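Towel Questions, Answered (Mostly)

Hi, I'm Ese Effiong, and I look after towels and linens at the Dukley guest house. I get the same handful of questions at the front desk, in the hallway and once in the parking lot, so I finally typed up my answers. If yours is missing, leave a note in the linen book and I'll add it. Last updated 9/3/18.

Why do you roll some towels and fold others?

Mainly because of the shelves! The bathroom shelves in the Wihongi wing are deep and narrow, and a folded bath towel hangs over the front edge and ends up on the floor. Rolls sit in there just fine. The main building has wide closets, so everything there gets folded and stacked like you'd do at home. I also just like the look of a roll next to the tub, I'll admit that.

How do you get the roll so tight?

Lay the towel out flat and smooth it with your forearm (your hand leaves little dips). Fold it in thirds the long way, so you have one long strip. Then start at a short end and make the first turn as small as you possibly can. That first turn decides everything. If there's a hole in the middle big enough for your thumb, back up and start over, because it will only get floppier from there.

After that I keep a little pull on the strip with one hand while I roll with the other. It took me a couple of weeks to get the feel of it, and I was terrible at first, so please don't give up after three towels.

What do you do with the loose end?

I leave it plain and set the roll down so the end is tucked against its neighbor. Some people fold the first corner down into a triangle before they roll and then stuff the point into the spiral at the end. It holds better, and if you're putting rolls in a basket where people will dig around, do it that way. For a shelf I don't bother.

Should the spiral face up or sideways?

Up in baskets, out on shelves. Either way the guest should see the swirl and not the flap. A white terry towel shows it best, since the shadows between the layers make the spiral stand out.

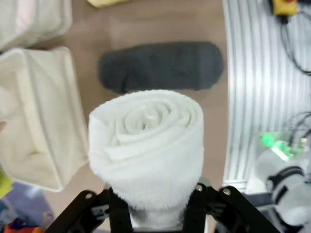
Dukley Linen & Housekeeping Team

Do you roll the dark ones too?

Hardly ever. The charcoal gray towels are our hair and makeup towels, and I fold them into a long flat shape so they can lie across the counter by the mirror. People reach for whatever is closest when they're taking off mascara, and I'd much rather it be the gray one. The cream ones get folded thick, in a rectangle, and they go in the closets.

So what do the colors mean?

White is for the bathrooms, gray is for makeup and hair dye and muddy shoes, and cream is your spare set. You won't be in trouble if you mix them up. I sort it all out again on laundry day anyway.

My towels at home get fuzzy tufts sticking out. Are they ruined?

Nope! Terry is made of loops, and loops fluff up and pull, especially at the edges where you grab them. If one long loop sticks out, snip it level with scissors. Please don't pull it, or you'll get a bare line running across the towel (ask me how I know). A towel that's fluffy all over is just a towel doing its job.

Do you use fabric softener?

No, and I'm stubborn about it. It makes towels feel lovely and then they push the water around on your back instead of soaking it up. I use a plain detergent, less of it than the cap says, and I give every towel a good hard shake before it goes in the dryer. The shake does more for softness than anything I've ever bought in a bottle.

How do you keep white towels white?

Wash them only with other whites, get to makeup stains the same day, and don't stuff the machine. We run four loads of whites back to back on a changeover morning and I could probably squeeze it into three, but they come out dingy when they're packed in. If I have a really sad batch I soak it overnight in warm water with washing soda.

Can I roll towels straight from the dryer?

Let them cool first. I spread mine on the big table and go have coffee. If there's any damp left in a towel, a tight roll keeps it in there, and by the next day it smells like a gym bag. The thick hems are the last part to dry, so pinch those before you decide.

How many towels do you have, anyway?

Someone asks me this every single summer. At my last count it was 329, with 166 of them white. That was before the Todell wedding party, so we'll see.

Where do you buy them?

The white ones come from Brultico, a small supplier we've used since before my time. They come in packs and they shed like a cat for the first few washes, so I wash new ones by themselves twice before anybody gets to use them.

Can I take one to the beach?

Please take a cream one from the closet and leave the white ones here. Shake the sand out on the back steps before you come in, and hang it over the rail. Don't put it in the hamper wet!

What happens to the old ones?

When the edges fray or a stain won't budge, they get cut up for cleaning rags, and the bigger pieces go to the animal shelter in town. I do a big sort every September, and if you live nearby and want a bag of rags for your garage, let me know before then and I'll set one aside with your name on it.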